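Varnton Kitchen Tests: The Knob Fault

Posted Monday, April 29, 2024

We spent most of this spring running the Heo arm controller through kitchen jobs in simulation, and one of those jobs went wrong often enough to get its own page. The job is simple to say: find the microwave, reach the lower of its two knobs, turn it and back away. Out of 130 runs, 95 finished cleanly. The rest ended in a force-limit stop, with the arm frozen and the run thrown out.

Everything on this page is rendered. No hardware was damaged, but the same controller is due to go on the real arm at Workcombe in May, and a stop like this one next to a real appliance would mean a bent finger or a cracked knob.

The counter and the microwave, with bottles and wine glasses standing out in the open and the dish rack off to the left.
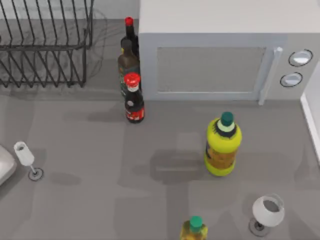

Image: Varnton simulation group / rendered in Broltora

Our first guess was the clutter. Three dark bottles stand right up against the left side of the microwave, and we thought the planner was bending the path to stay clear of them. We took the bottles out and ran the job again. The stops kept coming at the same rate, so the bottles went back in.

Next we looked at the glasses, which have caused trouble in other jobs because the depth estimate gets poor along thin stems. That was a dead end too. The logs showed the arm well past them before anything went wrong.

The fault was in the approach to the panel. The controller was using a stored position for the door handle that sat too close to the door, so it believed it had more room there than it did. On a bad run the finger caught the handle on its way to the lower knob, the wrist kept pushing, and the force limit cut in.
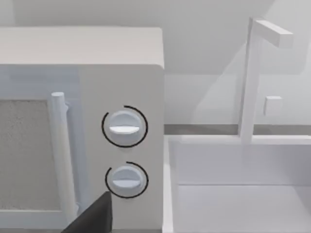
Both knobs have a bar grip across the face, and the finger has to come in square to the panel to get hold of one. With the handle running down the edge of the door right beside it, a small error to the left is enough to cause contact.

We made 3 changes. The handle position is now measured at the start of each run. The arm slows down for the last part of the approach. The force limit is lower near the door, and a stop there now backs the finger straight out before it freezes.

Since then we have had 7 stops in a second set of 130 runs. Four were on the handle again and we are still going through those logs. The move to Workcombe is on hold until they are explained, and the upper knob has not been retested at all.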